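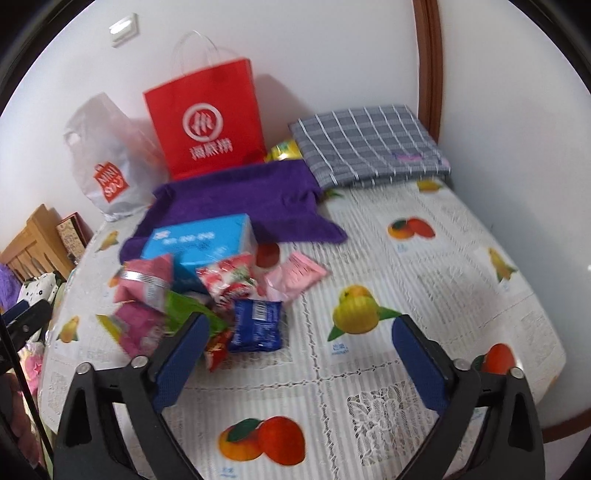 The first second of a demonstration is the one most people spoil. They press record, and their hands are already moving towards the object. Later, when the policy is trained, the robot also rushes, and it arrives with the fingers in a wrong place. At Sultden we record with hand-held grippers, and my first rule is simple: begin with the fingers wide open and empty, with the things you will handle in view between them or just behind them. On the table with the fruit tablecloth, the wrapped snacks lie in front of the blue tissue package and the gripper is open before them, with nothing between the blue pads. Start from such a position and stay still for 2 seconds.

What you need
A pair of hand-held grippers, charged.
A table with things on it. Please do not tidy it too much.
The task sheet, with one sentence for each task.
The Gasik recorder, or another program which saves video and finger width together.

Step 1. Choose one sentence
Write the task as you would say it to a child: "Put the snacks into the bag." If your sentence has the word "then" in it, make two tasks. In our Belville set we had 214 recordings with a double sentence, and I had to cut all of them by hand. It took most of October.

Step 2. Check the finger width
Open the gripper fully and look at the number on the recorder. Close it fully and look again. If the closed number is not zero, run the calibration. Do this also after lunch, not only in the morning.

Step 3. Approach slowly
Move at half of your normal speed. Keep the object between the two pads during the whole approach, so that the camera does not lose it. For a flat packet, come from above and take it by the short side. Shiny wrappers are slippery, and it is better to take a little more of the packet than you think is necessary.

Step 4. Close, wait, lift
Close the fingers until the packet changes its shape a little. Wait for one breath. Lift straight up and only after this go sideways. If you lift and turn together, the packet can catch on its neighbour in a pile.

Step 5. Release
Go to the goal, lower the hand, open completely. Many people open only halfway and pull the hand back – the packet comes back with it. Return to the start position before you stop the recording.

When something falls
Do not stop. Pick it up again with the gripper, never with your free hand, and finish the task. Mark the recording as "recovered". Hsieh, our training tool, reads this mark and keeps such recordings in a separate folder, and they are useful there.

How many recordings
For one simple task I ask for 1,000, divided between several tables and several people. Change the position of the objects after each recording, even by the width of a hand.

Last updated: Friday, August 28, 2020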